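Speckled quartz worktops: your questions
Kitchens FAQ, last revised in February

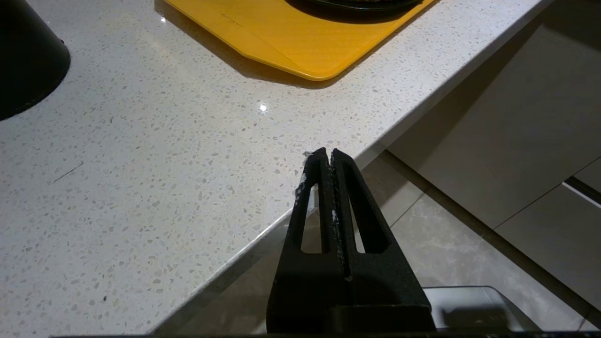
Fiachra Breathnach wrote in to say that we are too hard on quartz, that his has been down for years and still wipes up well, and that half of these answers would put a person off buying any worktop at all. Fair enough. We'd still ask the questions before paying.

Does the speckle hide crumbs?
Yes, and we're not sure that is a selling point. On a white top with grey and beige flecks you find the crumbs with your sleeve. Wipe it whether it looks dirty or not.

Is it really stain-proof?
The Indari leaflet says so. The guarantee from the same firm leaves out turmeric, hair dye and permanent marker. Read the guarantee.

Can I put a hot pan on it?
Flamside's showroom told us up to 30 seconds does no harm. We couldn't get that in writing. Use a trivet.

Do I need the special cleaner?
We doubt it. Trisex spray is sold as made for quartz, but washing-up liquid in warm water did the same job on our sample. Keep bleach and oven cleaner off it.

Is a rounded front edge worth paying for?
A slight rounding, probably. Sharp edges chip when a casserole dish catches them. The fancier profiles are mostly for show, and they collect flour underneath.

What should it cost?
Nic Aodha quoted us €2,580 for a plain run with a sink cut-out. When we asked what the "seasonal discount" came to, the new price was €2,538. Get a second quote.

How long is the wait?
We were told 21 days from measuring. Ask whether that includes fitting, as ours didn't.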